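4.2 Cross-play matchmaking and queue times

We looked at queue data from Koltier, the co-op shooter Vatetex put out for console and PC. Cross-play was off by default at launch. Switched on in July, for everyone, no opt-in. Logs cover 30 days either side of the switch. Sample is 4,000 matches, drawn evenly from both periods – private lobbies dropped, bot-only matches dropped.

Median wait before the switch: 37 seconds on PC. After: 7. Console waits hardly moved, as that pool was already large. So the gain is lopsided. 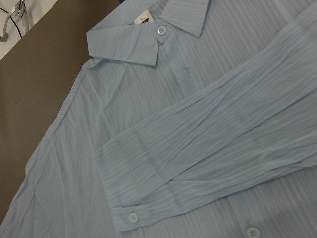 Party size matters too. Solo players got most of the benefit. Full squads were quick to place in both periods, they only need a map and a free server. Duos sit in between and the spread is wide, we would not read much into it. Late-night hours were thin on PC before the switch and thats where the longest waits were.

We use cookies to improve your experience. By continuing to browse you accept our cookie policy. Accept | Manage settings
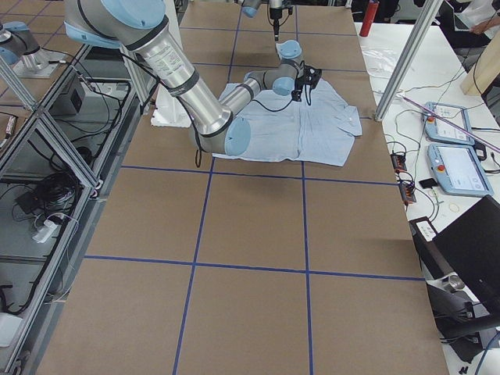

Figure 3. Garments.

Input method is the obvious confound. Mouse players and pad players end up in the same lobby, and Koltier has aim assist on pads only. We checked mission completion by input and found no clear gap – but the game is co-op, so a weak aimer gets carried. A versus mode might look very diffrent. Numetti, the ranking service used here, does not store input type, so we took it from client settings at match start. Players who swapped mid-match are counted under the first one.

Server region was held fixed. The Girard map pack came out inside the second window and probably pulled some lapsed players back in. Rerunning without those maps left the order of the results unchanged. Drop-out rates are handled in 4.3.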